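Sondura Clear Hardwax Oil for Table Tops and Worktops

Grarthorpe Finishes > Interior wood > Oils and waxes

Product code: 507
Sheen: satin
Tin sizes: 1 litre, 2.5 litre
Availability: in stock at Hornumbridge, trade counter and delivery

Sondura Clear is a solvent-based hardwax oil for interior timber that gets daily use: kitchen and dining tables, desks, worktops, shelving and stair treads. It soaks into the surface and leaves a thin wax layer on top. It does not form a thick film and will not peel. Worn patches can be sanded and re-oiled locally without stripping the whole piece.

The finish deepens the natural colour of most timbers. Pale species such as birch, beech and ash take on a warmer tone, and oak darkens slightly more. Where the bare-wood colour must be kept, use Sondura Pale, which carries a small amount of white pigment. Always test on an offcut or on the underside of the top.

Preparation

Timber must be clean, dry and free of old varnish, wax, polish and silicone. Moisture content should be below 12 per cent. Sand with the grain through 100 and 120 grit and finish at 150. Do not go finer than 180 grit on hardwoods, as a polished surface takes up too little oil. Ease sharp edges and corners before the final sanding. Remove all dust with a vacuum and a lint-free cloth.

Application

Stir the tin thoroughly, including the sediment at the base. Do not shake and do not thin. Apply 2 coats with a short-haired brush, a microfibre roller or a white pad, working along the grain. Each coat should be as thin as will cover. Wipe off any oil still standing on the surface after 15 minutes. Leave 6 hours between coats at room temperature, longer in cold or damp conditions. End grain may need a further coat.

Veneered tops may be treated in the same way, but sand by hand only and stop at the first sign of a change in colour.

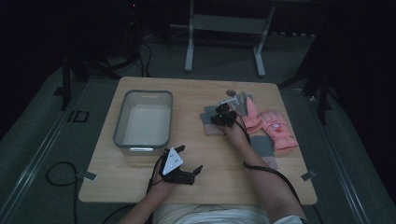

Two years on a birch desk, says one trade account holder, and the only wear is where the wrists rest; a light rub with a grey pad and one thin coat put it right in an afternoon. The same customer found the second coat slow to dry in an unheated workshop and would allow a full day between coats in winter.

Drying and curing

Touch dry: 4 to 5 hours
Light use: 24 hours
Full cure: 14 days

Keep water, rugs, rubber feet and plastic mats off the surface until fully cured. Heavy items should be lifted and not slid during this time. Ventilate the room well throughout.

Coverage

One litre covers up to 24 square metres in a single coat on smooth, close-grained hardwood. Softwood and open-grained timber take more. Allow extra for end grain and undersides.

Care

Wipe with a damp cloth and a little pH-neutral soap. Do not use bleach, ammonia, scouring cream or microfibre cloths sold for glass. Cured surfaces resist water, wine, tea and cooking oil if spills are wiped up promptly. Hot pans will mark the finish. Use a mat or trivet above 90 °C.

Safety

Cloths soaked in oil can self-heat and catch fire. Soak used cloths in water or lay them out flat outdoors to dry before disposal. Keep the tin closed, upright and away from heat and frost. Wear nitrile gloves when applying, and a dust mask when sanding between coats. Keep out of reach of children. Read the safety data sheet before use.

Related products

Sondura Pale Hardwax Oil
Sondura Maintenance Oil
Sandhu white application pads, pack of five
Sandhu lint-free cloths

Orders placed before noon leave Hornumbridge the same working day. Opened tins cannot be returned.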